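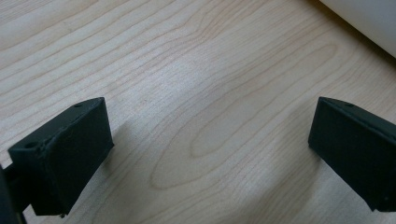 The second period of our evaluation of the Skuller hand-held gripper kit is finished, and with this report we inform Van Wijk about the results, the spending and the plan until the end of the grant. As agreed in the first report, we worked only with the standard fingers and did not order the soft ones. These are the dark green, nearly black blocks with a matte surface, and each one has its screw holes at the upper side, so a finger can be changed without opening the body of the tool. The edges have faint scuffs, which we consider cosmetic. We continue to use the same pair until the last period, because we want to know how long a pair serves before it must be replaced.

Progress report, second period
November
By Vsevolod Stelmakh, Pletisel

Home | Projects | Reports | Partners | Contact

1. What was planned

The plan for this period had two parts. The first was to record 600 demonstrations of simple table work with the kit: pick up, move, put down, hand over. The second was to write an opinion on whether a small workshop such as Staneo could use the kit with its own staff, without an engineer present.

2. What was done

All 600 demonstrations were recorded. From these, 138 had to be rejected during the check. The most frequent reason was that the operator closed the fingers before the recording had started. The second reason was loss of position when the tool was moved too quickly near the end of the arm's reach. We reported both problems to the supplier. For the first one we received a small update which gives a sound signal at the start, and after this the number of rejected recordings became clearly lower. For the second one there is no solution yet, only the advice to move slower.

Bakari Obura trained the four operators at Staneo. The training took one morning, as the supplier promises in the offer. In our opinion one morning is enough for holding and closing the tool, but it is too short for learning how to check the recordings. We added a second morning at our own cost.

3. Opinion on the kit

The tool is comfortable for the first hour. Later the wrist becomes tired, and two operators asked for a lighter body. The fingers hold boxes and other flat-sided parts well. Thin sheets remain difficult. The manual is good on assembly and weak on calibration - we had to write our own page for this step and can share it with Van Wijk if it is useful.

The support of the supplier answers in English within one working day. Spare fingers are sold in pairs only, and we find this reasonable.

4. Budget

For this period 2000 euros were foreseen for spare parts and training. The parts cost less than we expected and the second morning of training was not charged to the grant. The remaining sum will be moved to the next period, if Van Wijk agrees. Please confirm this in writing.

5. Next period

We will repeat the rejected tasks, test the kit with thin sheets again and make a comparison with the older model, which Staneo still has in storage. Bakari Obura will be responsible for the comparison. The final opinion, with a recommendation to buy or not to buy, will be sent together with the last report.

Recent reports
- Skuller kit: first period report
- Calibration page for operators (draft)
- Staneo workshop: notes from the training
- Spare parts list and prices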